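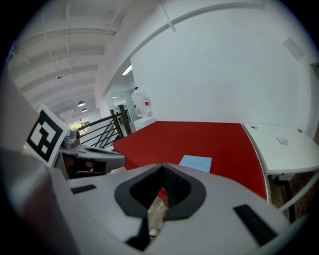 A sheet of pale blue paper on the red table, with the gripper just short of it.

I have read plenty of claims that machines are ready for housework, and I don't believe them yet. Lifting one sheet of paper off a glossy table is a chore any child can do. At Kultance we gave our arm 166 tries at it and it managed almost 700 seconds of dithering before the first clean lift. Fanari says its own will fold shirts in 2 or 3 years – perhaps. I would like to see it clear a desk first.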